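Wire baskets, wall rails and other things that promise a tidy bench

Every January the hardware flyers tell us to get everything off the bench and onto the wall. I've tried most of it in our laundry-cum-workshop at Skelesside, and I'm not convinced.

Start with the hanging basket. Dividers look clever in the shop, but they only suit you if your things happen to be the width of the dividers. Measure your tallest spray bottle first. Mine was 15 mm too wide, and that was $28 gone.
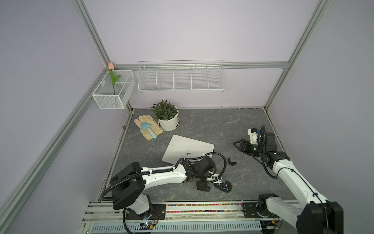
White wire baskets up on the wall, pot plant on a saucer down below.

Adhesive hooks: the packet says wipe the wall and press for 60 seconds. On painted plaster I'd leave them overnight before trusting them with anything, and I still wouldn't hang a drill. Screw into a stud or don't bother.

"Scratch-proof" benchtop polish is another one. Dušan Georgiou swears by the Tedano stuff. I did half my bench with it and half with warm water and a drop of dish soap, and couldn't pick the colour or the shine apart by Saturday. Grit is what does the damage, so wipe before you slide anything across. 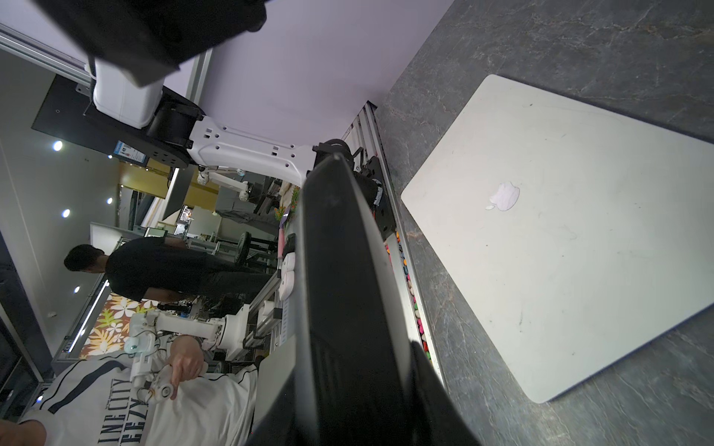
Laptop on the dark benchtop, lid closed. The lid has a few scuffs of its own.

As for label makers, masking tape and a marker still work fine. Replace the tape when it curls.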